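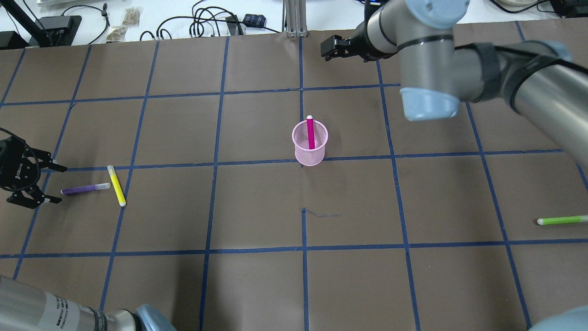 Ticket 541: Grasso gripper stops short on thin objects, and the wrist view disagrees with the head view
Opened by: Marijke Mertens, Dikurport bench
Assigned to: Ubaldo Gatti
Copied in: Sena Issahaku, Tamara Fedoruk
Status: Closed, one follow-up open

Original report (Marijke)

Hello Ubaldo, and thank you for picking this up so quickly, I know you have the Plallholm move on your plate as well. I'm sorry it is a long one, but I would sooner tell you everything and let you skip the dull bits.

We are comparing the Grasso with the plain parallel-jaw gripper, one on each arm, both run from the same Nula controller. The test is as simple as we could make it. Brown paper down on the table, blue tape for a grid, a few markers and highlighters lying about, and the pink mesh cup for them to go into. Each gripper gets the same list of cells and the same closing force to begin with.

The parallel jaws are behaving nicely. They are a bit clumsy when a marker lies askew, but they close when told to. The Grasso is perfectly happy with the cup and then makes a mess of anything thin. It comes down over a marker, begins to close, and stops before it has hold of anything. Nula then reports "grasp complete" and off goes the arm with nothing in its fingers – very pleased with itself, I must say.

The second trouble may or may not be the same one. When I click on a tape crossing in the head view and then on the same crossing in the wrist view, Nula gives me two different places. The gap is worse towards the far side of the table.

What I have tried so far: restarting Nula, swapping the gripper cables over at the controller end, and running the list in reverse order. None of it made any difference that I could see.

Reply (Ubaldo)

Hello Marijke, please never apologise for a long report, the short ones are what keep me up at night. My guess is that these are two separate faults. Could you tell me the stall limit shown on the Grasso page in Nula, and whether the wrist camera was calibrated before or after you put the paper down? Please leave the objects where they are if you can bear to. I'd like a wrist view with the fingers fully open.

Reply (Marijke)

The stall limit reads 400 for both grippers. I copied the whole settings page from one to the other to keep things fair, and as I type this I begin to suspect that was not very clever of me. The wrist calibration was done before the paper, on the bare table, by Sena in September.

Step 1: open the fingers and save a wrist view

I parked the arm over the grid, opened the fingers all the way and saved the view once it had settled. Both fingers show at the bottom with a good wide gap between them, and the middle tape strip runs down through it. The yellow highlighter is lying at a slant on the left, with its pale end on the upper cross strip. The mesh cup is on its side over on the right, covering the tape crossing there, so I shan't be using that one as a reference point. There is also a thin stray bit of blue tape below the cup. It's a touch darker down in the lower right, in case that matters to the corner finder.

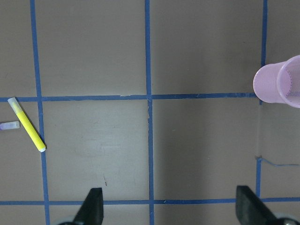
Step 2: check which crossings the corner finder uses (Ubaldo)

Lovely, that is just what I needed. The lighting is fine, I wouldn't worry about it. What I don't like is that the corner finder has been left on automatic, so it will take anything blue with an edge to it. I ran your saved view through my copy of Nula and it put one of its points on that little sliver of tape. It also tried to guess the crossing underneath the cup.

Please peel the sliver off, stand the cup up well away from any crossing, and pick the points by hand this time. 4 in the wrist view will do. For the head camera I'd use 8, spread right out to the back of the grid, where the cells look squashed and a small slip of the mouse counts for more. The middle strip has a slight wobble in it, so click on the crossings themselves and don't trust a line drawn between them.

Step 3: put the Grasso back on its own settings (Ubaldo)

The stall limit on the Grasso counts the load from its own finger joints as well as the object. With the parallel-jaw figure copied in, it reaches the limit while the fingers are still folding inwards. A large thing like the cup is touched before that point, and so all looks well. A marker is not. On the gripper page choose "restore defaults for this model", then set the closing force by hand. Only the force should match between the two grippers, everything else ought to stay native.

Step 4: run the list again (Marijke)

Done, all of it, with a cup of tea in the middle. The points now agree between the two views to within the width of the tape, even at the back, which I am counting as a win.

The Grasso picked up the purple marker on the first go and the lime green one on the second. On the first try with the green it closed properly but a little too far along the barrel, and the marker swung round and slipped out. That looks like an ordinary miss to me and I have written it down as one. The parallel jaws gave the same results as before, so I'm keeping their earlier runs. The earlier Grasso runs on markers will have to be thrown away, alas.

Comment (Sena)

Sorry about the calibration, that was me, and I had no idea paper was coming. It lifts the surface by hardly anything, but the creases do stand up a bit. I'll redo it with the paper taped down and put a note on the bench page.

Comment (Tamara)

Could we have a warning in Nula when somebody copies a settings page between two different gripper models? I nearly did the very same thing last month with the spare arm. I am happy to write the wording if Ubaldo can find the right place for it.

Closing note (Ubaldo)

Both faults cleared on the Dikurport bench. Stall limit restored, hand-picked points saved under the bench profile. Tamara's warning is logged as a follow-up and has gone to Marisa Sartori, who looks after the settings pages. Marijke, if the Grasso starts stopping short again, reopen this ticket and attach the joint load trace from the failed grasp.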